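Black Laundry, and What to Do About It

Posted January 31, 2018, in Laundry & Linens

Half of what I own is black. It started as a style and turned into a storage problem. Black napkins, black T-shirts, black pillowcases, a stack of black cloths I use for polishing glasses, and one black tablecloth that lives on the top shelf because it takes up the same room as a small dog. I've been asked more than once how I tell them apart. I hold them up one by one and sigh.

What follows is what I do with dark fabric from the washer to the shelf. Some of it is common sense and some of it I learned by ruining things.

Washing

Turn everything inside out. You've heard this before and you don't do it, and neither did I until I compared the inside of an old shirt with the outside. The inside was black. The outside was the color of a parking lot.

Cold water, short cycle, and half the detergent you think you need. Most of the chalky streaks people blame on fading are soap that never rinsed out. If you have streaks already, run the load again with no detergent at all before you give up on it.

Keep dark things away from towels. A towel sheds, and a black napkin collects. One beige bath towel in with the darks will cost you an evening with a lint roller, and the roller will run out before the napkins do.

Check pockets for tissues. Then check them again. I once left a single tissue in a pair of black pants and was still finding it in September.

Drying

Take things out while there's still a little damp in them. Bone-dry cotton holds every crease the drum gave it, and creases on black are sneaky: you can't see them in the laundry room, and you can see them perfectly at dinner with a lamp on one side.

Shake each piece hard, twice, holding it by two corners. If you hang things outdoors, hang them in shade. The sun is free bleach and it doesn't ask first.

I use an old Fasley folding rack with one leg that has to be talked into place. It holds a full load if you double up the napkins, and it has fallen over on me only when I was in a hurry, which it can sense.

Finding a place to fold

The bed is where everybody folds, and the bed is terrible. It gives under your hands, the cloth slides around on the comforter, and whatever you've stacked leans over as soon as you sit down. Use a table. Use a pale one if you've got it. Black cloth on a dark table is guesswork, and you'll find out where the edges were when you open the thing later.

Wipe the table first and dry it completely. Crumbs show up on black with real enthusiasm, and a damp patch will print itself right through a thin cloth.

Light matters more than table space. Light straight down from the ceiling flattens everything out and hides the wrinkles. A lamp set low and off to one side brings them all up. I put mine on a stack of cookbooks. You don't have to leave it there and look at the wrinkles for long; find them, deal with them, turn it off.

Getting it flat

Most bad folds were bad before the folding started. If the cloth isn't flat and you don't know where the corners are, no method will save you.

Take the two top corners, one in each hand, and lay the cloth down with the far edge first, letting the rest come down toward you. Then pull those two corners gently apart until the top edge is straight. Don't yank. You want the slack out of the edge, and if you pull hard enough to stretch it, the middle will bow the other way and you'll be chasing it around the table. 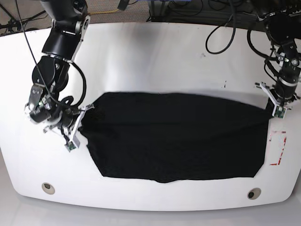
Once the top edge is straight, leave it alone and work down. Put your palms flat in the middle and push outward toward the sides, then down toward the bottom hem. Long slow strokes. Patting does nothing except make you feel involved.

Now find the bottom corners. On black cloth they like to tuck themselves underneath, and you end up with a shape that has too many sides. If what you have on the table should be a rectangle and isn't, run a finger under the lower edge from one side to the other and flip out whatever is hiding. Do it even if you think it's fine. I've folded a hidden corner into a napkin, ironed it, put it away, and met it again months later with a crease like a scar.

Small bulges along the hem usually mean the hem itself has shrunk more than the cloth, so smoothing won't help. Dampen your fingers, run them along the stitching, and tug lengthwise. If it still bulges, that side goes on the inside of the fold. I have plenty of napkins with a good side.

Folding

Napkins: in half, in half again, done. I've seen the swans and the fans. The swans don't stack.

Polishing cloths: in thirds the long way, then in half. They stand up in a drawer like file folders and you can pull one out without bringing the rest along.

T-shirts: face down, sides in, bottom up to the collar, and once more if your drawer is shallow. Smooth between every fold. It adds a few seconds and saves you from opening the drawer to a pile of accordions.

Pillowcases: lengthwise first, then in thirds. Keep the open end inside so the stack has a clean front edge. If you keep sets together, put the whole set inside one of its own pillowcases. It's the oldest tip in the world and I ignored it for years out of pride.

Tablecloths: get help, or use the back of a couch. Drape it over with the center line along the top, straighten both sides, and fold from there. The couch won't get bored or tell you about its day. Better still, roll the tablecloth around a cardboard tube and skip the creases entirely.

Telling them apart

This was my real trouble. A folded black napkin and a folded black polishing cloth are the same object until you've wiped your mouth with the wrong one.

I sew a short stitch of colored thread into one corner of everything. Red is for the table, green is for polishing, yellow is for the rags that used to be one of the other two. It takes 2 stitches and a knot. A 500-yard spool of thread will outlast you and your napkins both.

Laundry markers don't work on black, obviously. I bought the white kind from Midach and it washed out to a smudge that looked like toothpaste. Iron-on labels hold better but they're stiff, and you'll feel one against your lip for the length of a whole meal.

Lint, hair and other visitors

A lint roller is fine for a shirt you're about to wear. For a stack of cloths, use a damp rubber glove and wipe in one direction. The fluff rolls up into a little caterpillar and you pick it off. I also keep a Kombo brush by the table, the kind with the slanted velvety pad, and I've been told I use it backward. It works either way if you're annoyed enough.

Do the lint before you fold. If you brush only what shows, you've decorated the outside of a lint sandwich.

Putting them away

Dark things fade on open shelves, mostly along the fold. Rotate the stack: clean ones go in at the bottom, and you take from the top. If the shelf gets sun, hang anything in front of it. I used a Zukunau tea towel and two thumbtacks, and it was supposed to be temporary.

Don't pack the shelf tight. Leave room to slide a flat hand in over the top of the stack. Squeezed cotton comes out looking like it slept in a car.

And when a black cloth has gone gray past saving, cut it into quarters, give it a yellow stitch, and let it clean the oven. I keep mine in an old coffee can under the sink, next to the gloves.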